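Ticket 1565: Storage bin rocks on cork bench top

Status: Closed
Category: Benches and surfaces
Site: Rirnalton, ground floor
Opened by: Binta Idahosa
Assigned to: Ihor Pavliuk
Related: 957 (cork delivery, closed in July)

Problem as reported

The off-white plastic bin on the long bench does not sit flat. If you press on one corner of the rim, the opposite corner comes up and then drops back with a click. Small items inside move when this happens. The dark die we keep in there will roll to the wall of the bin if it is knocked hard enough. The red cube is fine wherever it is put on the cork.

The bin sat flat on the old table. It has rocked since the cork was laid on the bench. I turned it to sit diagonally and it got a little better but did not stop.

State at time of report, with the cube out on the cork and the die in the bin:

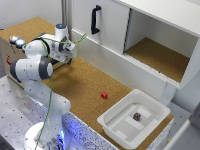 Questions sent to reporter

Ihor Pavliuk, 9:40 am
Please check the following and reply on the ticket.
1. Does the bin rock on a bare floor?
2. Does it rock at both ends of the bench or only in the middle?
3. Has anything been spilled on the cork?
4. Was the cork glued down or laid loose?

Binta Idahosa, 10:15 am
1. Yes, but much less. I would not have noticed it there.
2. Middle is worst. At the far right end it hardly moves.
3. Nothing that I know of. Femi wiped it with a damp cloth last month.
4. Don't know. Oluwatosin laid it.

Oluwatosin Jibrin, 11:05 am
Glued, with the Aliyu contact adhesive that came with the order. The sheet is 9 mm. I rolled it from the left end to the right and left it under boards for 6 hours. The boards did not reach the middle properly, I was one short. I meant to go back and do that part again and didn't.

Checks on site

Ihor Pavliuk, 2:30 pm
Laid a steel straightedge across the cork in both directions. Flat at the ends. In the middle there is a slight rise running across the bench, too shallow to see from standing height, but a sheet of paper slides under the straightedge on either side of it. Tapping along the rise gives a hollow sound, so the cork has not bonded there.

Looked along the surface from low down, toward the wall, to see if the rise would show as a line. 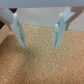

It did not, and the straightedge is the better test. I marked the hollow area with masking tape and moved on to the bin. The base has a slight bow. On a hard flat surface it is small enough to ignore. Put the bowed base on top of the raised cork and you get the rocking Binta described.

Fix

Warmed the taped area through a cotton cloth with an iron on low, then pressed it from the center outward with the hand roller. Covered it with a board and weights and left it overnight. Please do not use the steam setting if this has to be done again. Steam will swell the cork.

Checked the next morning. No hollow sound, and paper no longer goes under the straightedge. The bin still has a trace of movement from its own base. Four felt pads from the Uklow box, one under each corner, took care of that.

Follow-up

Femi Ogundipe, 8:50 am
Is a damp cloth all right for cleaning the cork?

Ihor Pavliuk, 9:05 am
Wrung out well, yes. Dry brush first for crumbs and dust. Keep water off the edges.

Ikechukwu Adeleke, 9:30 am
There is a spare Rano bin in the store if the base gets any worse. It's a bit deeper than this one.

Binta Idahosa, 1:20 pm
Tried it with the die in and pressed on all the corners. No click. Happy to close.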